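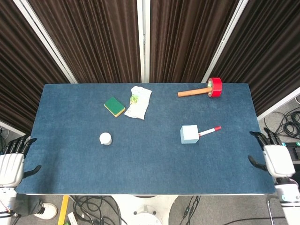 Hitania apresenta a versão 7 do Wedonetti, sistema de ensino de tarefas por teleoperação

Irklow, 16 de março de 2019 — A Hitania disponibiliza a partir de hoje a versão 7 do Wedonetti, o seu software de registo e reprodução de tarefas para robôs de dois braços com mãos articuladas. A atualização abrange a teleoperação à distância e a condução manual dos braços, que passam a partilhar o mesmo formato de dados e o mesmo editor de trajetórias.

Na teleoperação, o operador comanda ambos os braços e os dedos de cada mão a partir de um posto separado, com a imagem da câmara da cabeça do robô no monitor. Na condução manual, os motores entram em modo de baixa rigidez e o operador desloca diretamente o braço até à posição pretendida. Os dois métodos podem ser combinados numa mesma demonstração: a aproximação ao objeto é normalmente feita à mão e o fecho dos dedos por comando remoto.

As posições das articulações são registadas a 100 Hz e sincronizadas com o vídeo. O editor permite cortar pausas, assinalar tentativas falhadas e dividir uma demonstração longa em segmentos reutilizáveis.

A validação decorreu no laboratório da Hitania em Irklow, sobre uma mesa forrada a tecido azul-acinzentado, com objetos de uso corrente: uma esponja de cozinha, uma embalagem de plástico branco, um cubo azul-claro, um marcador de tampa vermelha e um martelo de brincar com cabo de madeira, entre outros. O conjunto de ensaio compreende 19 tarefas, de pegar e pousar a passar um objeto de uma mão para a outra, e foram gravadas mais de 124 demonstrações. Os objetos deformáveis continuam a exigir mais repetições do que os rígidos, em especial quando a posição inicial varia.

A versão 7 introduz ainda limites de força configuráveis por dedo, paragem automática em caso de perda de ligação com o posto do operador e exportação das demonstrações para o controlador Rallis, também da Hitania. As gravações feitas na versão anterior podem ser importadas, mas os perfis de força têm de ser definidos de novo.

O Wedonetti é fornecido por licença anual, por posto de operador. Os clientes com contrato de manutenção ativo recebem a atualização sem custos adicionais. O suporte à versão anterior termina em julho.

Sobre a Hitania
A Hitania desenvolve software e controladores para manipulação robótica, com sede e laboratório de ensaios em Irklow. A sua gama inclui o Wedonetti e o controlador Rallis.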